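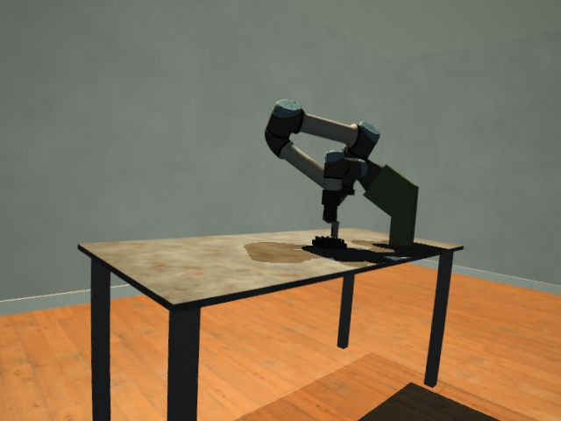 Liro cell model, overview render. Arm at the low position over the part.

Inspection Checklist: Simulated Cell, Tabletop Arm
Cell: Liro
Model revision: 332
Reviewed by: Precious Hlongwane
Review period: February
Result: Released with conditions (see items 2.3, 3.4 and 4.2)

Purpose
This checklist is completed before a revised cell model is released for motion planning and operator training. It applies to the rendered model and its stored settings. The physical cell at the Multhorpe site is inspected under a separate form, and a pass on this form does not permit powered motion on the floor.

Each item is marked Pass, Fail, Hold or Not Applicable. A comment is required for every Fail and every Hold. Comments on passed items are optional but are kept with the record.

Section 1. Table and mounting

1.1 Table is level in the model and its legs meet the floor surface.
Pass.

1.2 Arm base is fixed to the pedestal and the pedestal is fixed to the table.
Pass. The mounting angle was changed in this revision. Anyone using a saved position from an earlier revision must load it again through the conversion step.

1.3 Pedestal collision shape matches its visible shape.
Pass. The earlier collision shape was a plain upright box and did not follow the lean of the pedestal. It has been replaced.

1.4 Table surface finish does not hide small parts.
Pass with comment. The brown patches on the tabletop belong to the surface texture. They have no height and do not affect contact. Trainees have reported them as spills or debris in the past, and instructors should mention them before the first exercise.

1.5 Floor area beside the table is clear of the arm's permitted reach.
Pass. The low dark object near the table was checked against the reach limit and is outside it.

Section 2. Arm and joint limits

2.1 All six joints move in the correct direction when jogged singly.
Pass.

2.2 Joint limits agree with the controller settings supplied by Huang.
Pass. Compared line by line with the current settings sheet.

2.3 Arm does not strike its own links when folded.
Hold. With the arm folded over the table, the wrist comes close to the other joints. No contact was recorded in the test set of more than 3,361 motions, but the self-collision margin on the wrist housings is still at its default value. The margin is to be set by the planning group and this item reviewed again. Until then, folded approaches are to be run at reduced speed only.

2.4 Stop command halts motion from any position in the test set.
Pass.

2.5 Arm returns to the stored rest position after a stop without crossing the tabletop.
Pass. The first attempt failed on a typing error in the rest position file. Corrected and repeated.

Section 3. Gripper and wrist view

3.1 Gripper points straight down at the start of the pick approach.
Pass.

3.2 Lowest permitted tool height prevents contact between the tool tip and the table.
Pass. The limit is measured from the tabletop surface. An older copy of the setup notes measures it from the floor - that copy has been withdrawn and should be deleted wherever it is found.

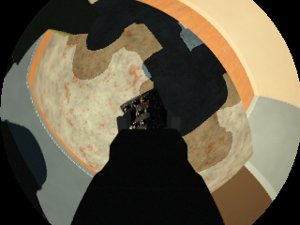

Odon Automation - Cell Safety and Simulation Department

3.3 Both finger tips are visible in the wrist view.
Pass. The tips show as dark grey blocks on either side of the part and can be told apart from the gripper body, which is solid black. In the last revision all of these shared one color and finger position could not be judged from this view.

3.4 Part can be told apart from shadow in the wrist view.
Hold. The part has a speckled finish and stands out while it sits between the finger tips. The concern is with the large dark area on the tabletop behind it. A part lying wholly inside an area that dark may be missed by an operator relying on this view alone. The lighting in the model is to be softened and the item repeated. Training exercises must use the overview as well until this is closed.

3.5 Lens distortion in the wrist view matches the stored lens settings.
Pass. The table edges are expected to bow in this view. Distances must not be judged by eye from it.

3.6 Gripper body does not block the approach line.
Pass with comment. The gripper body fills much of the lower middle of the view. This was accepted at the design review and no change is planned.

Section 4. Records and access

4.1 Revision number on the model matches the number on this form.
Pass.

4.2 Open items from the previous review have been closed.
Fail. 2 items remain open. Both concern the naming of saved positions, and neither affects motion. The owner is to close them or give a date for doing so before the next review.

4.3 Write access to the model is limited to named staff.
Pass. The access list holds 8 names and was checked against the current staff list.

4.4 Backup of the released revision has been made and opened once to confirm it loads.
Pass.

Reviewer's comments
The model is suitable for planning and for supervised training under the conditions stated in items 2.3 and 3.4. The change to the pedestal collision shape is a clear improvement and should be carried into the other tabletop models.

It is requested that lighting changes be submitted for review in the same way as changes to geometry. The effect noted in item 3.4 was not listed in the change notes, and was found only when the wrist view was opened for item 3.3.

Signed: Precious Hlongwane
Copy to: planning group, training desk, Multhorpe site file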